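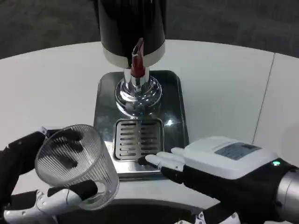

Reading Room > Short Fiction > The Red Tap

The showroom in Jindcombe opened at ten, and by ten past I had found the dispenser. It was a tall black column with a red tap, and it stood by itself on a white table that could have seated my whole family. The card said Avach. It also said you could take it home for 28 a month.

My sister had sent me. She was getting married in June and she wanted iced tea for 200 people. She did not want pitchers. Our mother had done pitchers at her own wedding and still talked about the ants.

I read the card twice. Then I leaned over and looked at the drip tray, which was so shiny I could see my collar was turned up. I fixed it. I thought about how long it takes to fill one glass from one tap, and then I thought about 200 cousins and neighbors standing in line in the sun.

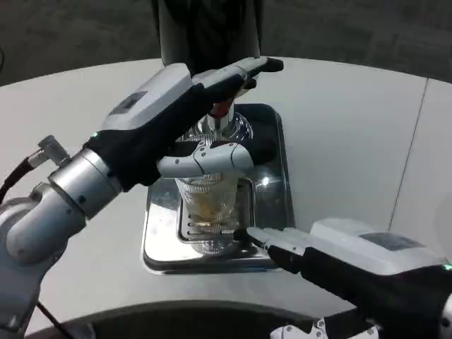 I called her from beside the table. She asked how it poured. I said slowly. She asked how slowly, and I said I was not going to time it in front of people.

"Get two, then," she said.

"Two is 56 a month."

"We only need them for a day."

I went to ask at the desk. They told me the shortest lease was a year.

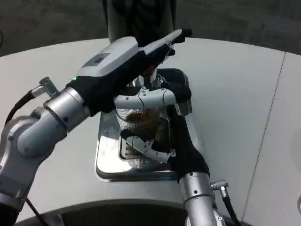 The Drive Home

I took the old road past the Holovko bakery and bought rolls I didn't need. In the bag they were still warm. I ate one at the light.

My mother was on the porch when I pulled in. I told her about the tap, the chrome and the year's lease.

"I have six pitchers in the basement," she said. "And lids."

We carried them up and washed them in the yard. One had a crack down the handle. She kept it anyway and put it on the windowsill with a spoon in it.

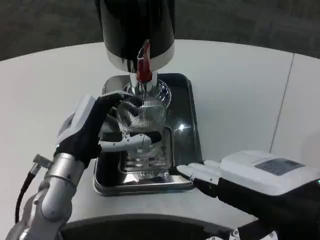
A glass under the red tap.

Comments

fandside_reader: The lids got me. My aunt has the same basement.

Porchlight: Did the sister ever find out about the pitchers before the wedding? I wanted one more phone call.

teaandtoast: Liked this. I would have timed it.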